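Pernen Wireless Earbuds: Set-Up Guide
Section 7. Putting the earbuds away and charging them

Most of the trouble people have with a new pair of Pernen earbuds comes down to charging, and most of that comes down to how the buds go back in the case. It's a small case and a small job, so please take a minute with this section the first time and after that your hands will do it for you.

Before you start

Clear a bit of table and sit down if you can. Earbuds like to roll, and a tray with raised sides is a lovely thing to have nearby. Wipe each bud with a dry, soft cloth, paying attention to the little metal contacts on the stem.

Placing the earbuds

1. Hold the case by its sides, with the rounded bottom facing down, and lift the lid with your thumb until it stays open by itself. It doesn't need to go any farther than that.

2. Look for the two cavities inside. The left bud goes in the left one and the right bud in the right one, with the hinge at the back as you look at it.

3. Pick up one bud by its round end and let the stem point down into the cavity. You'll feel a gentle pull as the magnet takes over. Let go at that point and the bud will settle.

4. Do the same with the second bud.

5. Close the lid. The light on the front glows amber while the buds are charging and goes out when they're full.

Note: If the lid won't close flat, a bud is probably sitting a little crooked or has gone in the wrong side. Lift it out and try again. Larger ear tips, such as the Trokel foam ones many of our customers are fond of, may need a light squeeze first.

Caution: Never force the lid backward past the point where it stops. The hinge is sturdy in everyday use but it can crack, and a cracked hinge isn't covered by the warranty.
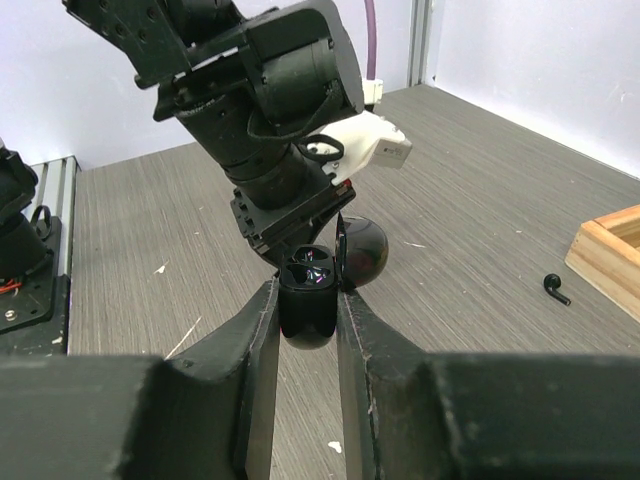
Can I leave one earbud out and charge only the other?

Each cavity charges separately, so a single bud will fill up perfectly well with the lid closed, and you can keep listening with the one that's out. Put it back when you're finished so the two don't drift too far apart in charge.

Caring for the case

Fingerprints show up quickly on a glossy finish, and a barely damp cloth takes them off nicely. For the cavities, use a dry cotton swab and go slowly around the contacts. Please don't use alcohol or kitchen sprays inside the case.

If a bud still won't charge after cleaning, leave it in the closed case for 41 minutes with the cable plugged in, then check the light again. The reset steps are in Section 8, along with how to order a single replacement bud.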